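Spotting scope for high desert glassing?

junaid_m
Drew a tag for June and want a real scope at last! Torn between the straight and the angled Odach, both 20-47 power. My buddy Fredy swears by straight.

xpan_glass
Angled, all day long. You can set the tripod lower – way steadier in wind – and your neck will thank you.

ridgehao
Disagree. From a truck window or lying prone, straight gets you on the animal faster. I love mine!

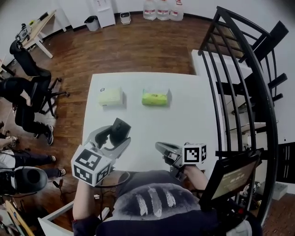

Grumanside, May 27, 2019

xpan_glass
Fair on the truck, but he's hiking in. Junaid, what's your tripod?

junaid_m
An old Nutano, no fluid head.

ridgehao
Then fix that first! I paid $149 for a used head and it did more for me than new glass ever has.

xpan_glass
OK, that we agree on. Still angled, though.

junaid_m
Head ordered! Going to try both scopes at the shop Saturday.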